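The Long Wait for a Dry Sock

On Tornska Street, the laundry room closes at 10 and the dryers stop taking cards half an hour before that. Most tenants in the building gave up on them last winter. They hang their wash indoors now, over doors and chair backs, and they have opinions about it.

Air drying is slow. A cotton shirt on a hanger can be ready by morning, but socks hold water in the cuff and heel, where the knit is thickest. Hang them by the cuff and the heel gets air on both sides. Hang them by the toe and the elastic carries less of the weight. People argue for both.

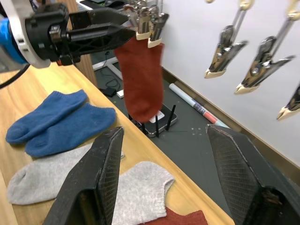

Home & Household Desk | Rokine Magazine

Space is the real problem. The apartments at Ilham Court have one window that opens, and a floor rack blocks the way to it. A small hanger with clips takes up less room and can move from the shower rail to the kitchen when somebody needs the bathroom.

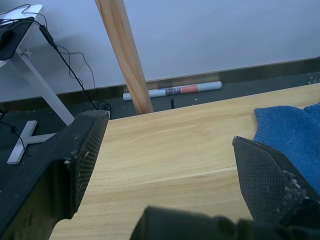 Moisture has to go somewhere. A load of wash gives up a lot of water as it dries, and in a closed room it ends up on the glass and behind the furniture. Opening a window for 40 minutes helps, even in March. So does a second spin before anything comes out of the machine.
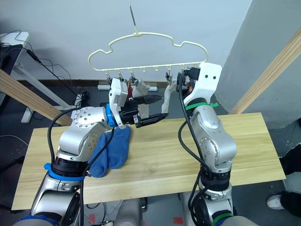 Spacing matters too. Leave a gap between pieces, and put the heavy ones at the outside. Lumbantobing, the hardware store on the corner, sells a clip hanger for $5 and keeps spare clips behind the counter.

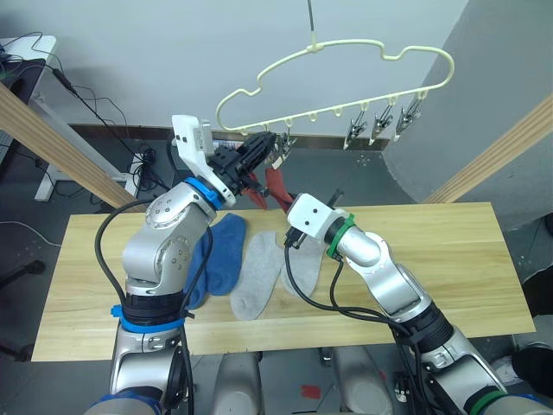

The building's owner says new dryers are coming. Tenants heard the same thing in March, and the lines over the bathtubs are still up.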